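Two Cans, One Green Tray: A Chat About the Drinks Shelf

I have a soft spot for people who care too much about small things, and Branislav Ďurica cares about drink cans. He keeps them, sorts them, tries them, writes down what he thinks and then (this is the part I wanted to hear about) sets them out in trays so that other people can taste their way through them. When I heard he had 82 different ones on his shelves I invited myself over, and he very kindly put the kettle on, which I thought was funny for a man with that many cold drinks in the house.

"Coffee first," he said. "You can't talk about fizz on an empty stomach."

He started by accident, the way most collectors seem to. He was working for a small wholesaler called Oosthuizen and people kept leaving sample cans on his desk. "I didn't even like soda," he told me. "I took them home for my brother, and he didn't want them either, so they stayed in the hall. Then one evening I was thirsty and I opened two of them side by side. One was awful and one was really good, and they cost the same! That got me interested."

These days he runs tasting evenings under the name Cusa, 15 people at most, and he plans the next round for May. The format hasn't changed since the first one. Every table gets a tray, every tray gets its cans, and the glasses come out last.

I asked him why trays and why not just put the cans on the table, and he looked at me as if I'd asked why we have plates.

"Cans sweat," he said. "You take them out of the fridge and a few minutes later there's a ring under each one. And if someone knocks one over, it rolls. I had a can go across the whole room once and burst against the radiator – we were finding sticky spots for weeks. With a tray it falls over and stays there."

He likes the shallow green ones best. The deep ones he tried before hid half the print, and he wants people to see what they're drinking. Under them goes a blue mat, the soft kind, and he says that was the best money he spent on the whole thing. It keeps everything from sliding and it takes the noise away. "Metal on a hard table, all evening long, that gives you a headache."
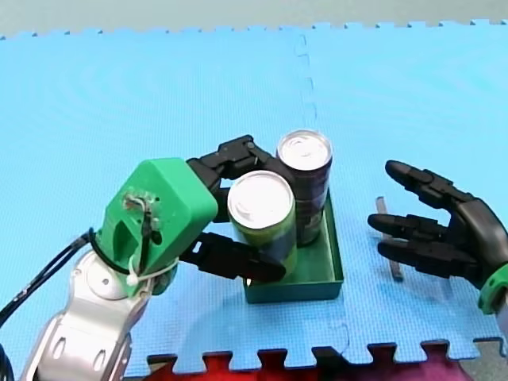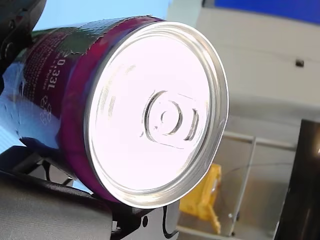
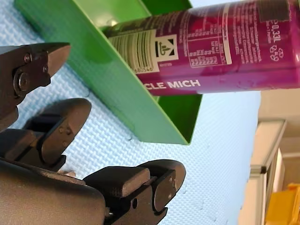

Cans and the blue mat

We got onto the subject of standing up versus lying down, and I learned more than I expected. Branislav stores everything upright, tab side up, with the newest at the back. Lying down is for sorting. He wants to read the small print, and on a slim can the small print goes around the side where you never see it on the shelf.

"I look at three things," he said. "The volume, the barcode, the date. If I can't find the date I put the can to one side and I don't serve it. People laugh, but I have been given cans that were two years old. They looked perfect."

Does size matter? He thinks so. Most of what he buys is 0.33L and he has grown to prefer it. "A half liter is too much of one taste. By the end you're drinking it so that it's finished. With the smaller one you want a little bit more, and that's when you should stop."

He's less patient with the outsides. Stickers slip, wraps bubble, the print rubs off when cans travel loose in a box. He used to peel off anything that looked untidy and gave it up after ruining a whole case. Now he leaves them as they come and wipes the lids with a damp cloth before anyone drinks from them. He is very firm about the lids!

The catalog lives in an old notebook and also in a little program called Pillix that his nephew set up for him. The notebook is up to entry 105, and it runs ahead of the shelf count because he keeps the page even after the last can of something is gone. I was allowed to flip through it. Next to one entry it just said "No." Next to another, a lime drink from Provex, there were four lines and a drawing of a hammock.

"That was a good day," he said, and wouldn't tell me any more.

I asked what he'd say to someone who wanted to try this at home with a few friends. He said to buy fewer drinks than you think and to chill them all for the same length of time, overnight if you can. Don't mix the very sweet ones in with the bitter ones on the same tray. Have plain crackers. And open the dark cans last, he says, though when I asked why he admitted he's never tested it, he just likes the order.

Before I left he gave me a can to take with me, one I'd never seen before, with strict instructions to chill it standing up. It's in my fridge door now, next to the mustard, and I'm supposed to call him with a score out of ten.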